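4.2 Rules for start poses and camera placement in simulated homes

The rules in this section were written after the first round of collection, when two annotators, working separately, had rejected many of the same episodes for different reasons. One of them marked an episode as invalid when the head view was strongly tilted. The other accepted the tilt but rejected every episode in which the body of the robot covered the lower part of the view. Both decisions can be defended, and at that time our guideline, version 9 of the Predero protocol, did not say anything about either case. We therefore decided to describe the permitted conditions before an episode is recorded, and to leave less to the judgment of the person who reviews it later.

The first rule concerns the grippers. At the start of an episode both grippers must be visible in the head view, and neither of them may touch furniture, walls or doors. A small distance to a surface is allowed. In our experience a start pose close to a table top is useful, as many household tasks begin there, but it makes contact errors harder to notice for the reviewer. For this reason the contact state is read from the simulator log and is not judged by eye.

The second rule concerns the tilt of the view. We do not correct it. Earlier work in the Hellarum project rotated all views to a level horizon before labeling, and this step removed exactly the information that a policy needs if the head of the robot is not upright. A tilted view is accepted when a doorway or another passage can still be recognized by the reviewer. Figure 3 gives a view of this kind, with both grippers above the wooden surface and the open doorway ahead of them.
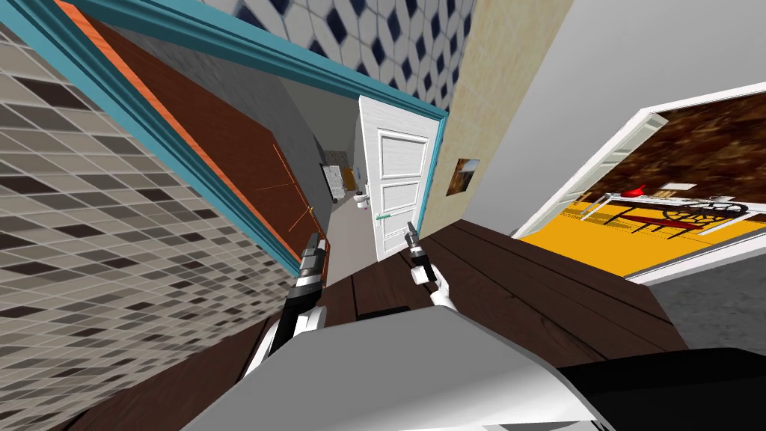

Figure 3. Tilted view in a simulated home, with two grippers over a wooden surface and a doorway with a teal frame.

The third rule concerns self-occlusion. The body of the robot may cover the bottom center of the view, also to a large extent, but it must not hide the fingers of either gripper. In Figure 3 the grey and white body section takes much of this area, while the dark fingers of both grippers remain clear of it. We first tried a fixed limit on the covered area. The limit was easy to compute but it rejected useful views and accepted bad ones, so we gave it up in November.

The fourth rule is about pictures on walls. A framed picture can contain furniture, and an automatic labeler may then report a table or a chair which does not exist in the room. The large picture on the right in Figure 3, with its dining table and chairs on a yellow floor, is a typical case. Objects inside a picture must be labeled as part of the picture. The same holds for mirrors and screens, although these are less frequent in the Shahbazi set of rooms.

Of the 914 start poses in the second round, 660 passed all four rules without manual review. The remaining ones were given to Justinas Jaunzems and Guilan Gu, who worked with the written rules only and did not discuss single cases before both had finished. Most of their disagreements came from the second rule - the word "recognized" was understood in two ways. One reviewer required that the full door frame is inside the view, the other was satisfied with one side and the top. We now use the second reading. It was added to the protocol on 24/10/2024, together with 13 reference views.

Two limits should be mentioned. The rules were tested only on the Plemov simulator, where the contact state is always available; on a real robot it would have to be estimated. Also, they apply to the start pose only. For views during motion we have no written rule yet, and reviewers continue to use the old guideline there.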